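[cell-maint] 回复:叠衣工位左爪夹布打滑,换垫片之后还是偏
发件日期:2026年9月28日
收件:cell-maint 列表

各位好,

先说结论:左爪的问题解决了,换垫片那一步本身没做错,错在换完没有重新找零。昨天晚上和今天上午我把整个工位从头到尾过了一遍,越弄越来劲,写得有点长,大家挑自己用得上的看。先把上周那封信引在下面,方便没跟上的人。

> 列表里的各位:
>
> Pultine 叠衣工位(就是铺黑台布那张)的左爪最近夹薄布老是打滑。
> 厚一点的衣服没问题,单层的白布一提就掉,十次里总有几次。
> 我按维护手册把两边指尖垫都换了新的,型号是 Lindness 的窄垫。
> 换完以后打滑少了,但是闭合的时候左指先到,右指后到,
> 布角被往右推,夹住的位置每次都不一样。
>
> 我试过的:
> 1. 夹持力从 33 调到 50,没有改善,布上反而有压痕;
> 2. 把右边连杆的螺栓松开重新拧了一遍,没有变化;
> 3. 换了一根腕部相机的线,因为图像有时候会闪,跟这个问题应该无关。
>
> 有没有人在别的工位上碰到过?是垫片厚度的问题还是连杆的问题?
> 另外台布是不是也该换了,中间那道折痕越来越明显。

下面逐条回。

关于夹持力:请调回 33。50 是以前夹毛巾用的值,后来没人改说明,这个怪我,文档里我已经更新了。力加大只会让指尖把布往外挤,左右不同时到位的时候挤得更厉害。我在 33 下面试了单层布、双层布和 T 恤下摆,都够用。

关于左右不同步:新的窄垫比磨旧的垫厚,这一点大家都知道,可是控制器里存的闭合零点还是旧垫的。旧垫两边磨损又不一样,左边磨得多,当初找零时就把这个差值一起存进去了。现在两边垫一样厚,差值还留着,所以左指永远抢先。重新找零以后两指同时到中线,看着特别舒服,我忍不住开合了好多遍!

找零的步骤,按我这次做的顺序写:

先把夹爪张到最大,断使能,用手推连杆,感觉有没有卡顿。有卡顿就先别往下做,拆开清棉絮。我这次从左边连杆根部挑出来一小团绒毛,压得很实,不拆根本看不见。棉絮这东西真的会往所有缝里钻,单凭手感就能察觉到它,挺神奇的。

清完以后上使能,低速闭合到两指刚刚碰上。低速是指配置里的第 2 档,不要用默认档。碰上之后在 Zulano 面板里点“清除旧偏置”,再点“设为零点”。顺序不能反,反了它会把旧偏置叠加进去,我第一次就是这么弄错的,白忙了半天。

然后张开再闭合,看指尖有没有错位。还有错位就检查指尖垫本身是不是贴歪了。窄垫背面有一道浅槽,槽要对着指尖的棱,装的时候手指能摸出来。

最后夹一块单层布的角,慢慢提起来,在腕部相机里看褶子是不是从指尖中间起来的。褶子要是歪向一边,说明还有偏差。

关于连杆螺栓:松开重拧没有用处,但是既然松过了,麻烦按扭矩重新确认一遍,并且划上标记线。Modise 那套工位之前就是有一颗没拧到位,跑着跑着连杆有了旷量,症状跟你描述的几乎一样,查了很久。我今天把 Pultine 这边的几颗都检查了,目前没有松的,标记线还没画,手边的漆笔干了,等新的到了补上。

关于相机线:换了就换了,不过请看一下走线。腕部转到 110 度附近,线会被外壳边缘顶一下,我怀疑闪屏就是这么来的。我把固定扣往后挪了一格,留的余量大了些,今天上午没有再闪。还不敢说彻底好了,跑几天再看。走线这种事平时谁都懒得看,真调顺了,整条手臂动起来都安静了,值得花十分钟。

关于台布:我的意见是先不换。折痕不影响夹取,影响的是台布没绷紧的时候布料会跟着一起滑。把四边重新拉紧夹好就行。真要换的话请继续用黑色哑光的,六月份试过一次灰的,白衣服的边缘在相机里糊成一片,分割那边的同事意见很大。台面上的小碎屑记得每班开始前粘一遍,白色的尤其要粘干净,有时候会被当成布角。

还有一个顺带的事。工位现在有两种末端,一边是两指夹爪,一边是多指手。找零只针对两指夹爪,多指手有自己的标定程序,不要在同一个面板里点,偏置文件会互相覆盖。我已经提了需求,希望 Zulano 面板能把两个页面分开,在这之前请大家手动备份一下偏置文件,备份目录用工位名加日期就可以。

维护周期我建议这样改,有不同意见请直接回信:
指尖垫:看磨损更换,两边必须一起换,换完必须找零。
连杆根部:每周清一次棉絮,叠抓绒类衣物的那周多清一次。
螺栓:每次换垫时确认扭矩和标记线。
台布:每天拉紧,脏了再洗。
腕部走线:每周转到极限位置看一眼。

说句题外话,这个工位我是真喜欢。结构不复杂,可是每一处小毛病都能在布上看出来,布比任何千分表都诚实。两指同时合拢、薄薄一层布稳稳立起来的那一下,看多少遍都高兴。没亲手调过的同事有空可以过来,一起做一次找零,做过一遍就记住了。

几张图贴在最后,想看夹爪和台面的可以对照着看。

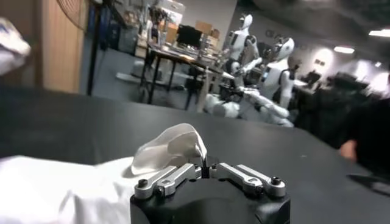
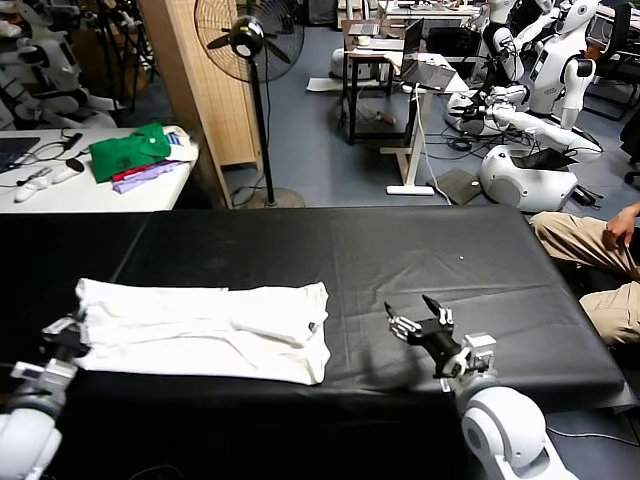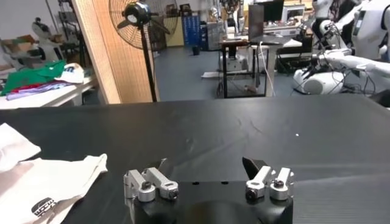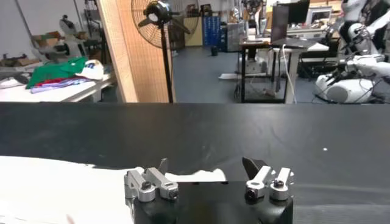 叠衣工位,黑色台面与白色布料。第一张中指尖合拢夹着布角,第三张为夹爪张开。

还没弄清楚的有两件,请知道的人回一下:

一是 Lindness 的窄垫有没有更薄的规格。现在这款夹单层布很好,夹衬衫领子的时候张口略嫌小,要先斜着进去再摆正,多一个动作。

二是旧垫要不要留着。我手里攒了一小盒,磨损程度各不相同,想拿来做一组对比,看看磨到什么程度开始打滑。如果别的工位也有换下来的,先别扔,在袋子上写清楚左还是右,放到工具柜最上面那层就行。

更新后的找零说明已经放进共享目录,文件名没变,旧版移到了 old 文件夹。发现写错的地方请直接改,改完在列表里说一声。

Pultine 工位维护

--
cell-maint 邮件列表
回复本邮件将发送给列表全体成员
退订请发送空邮件,主题写 unsubscribe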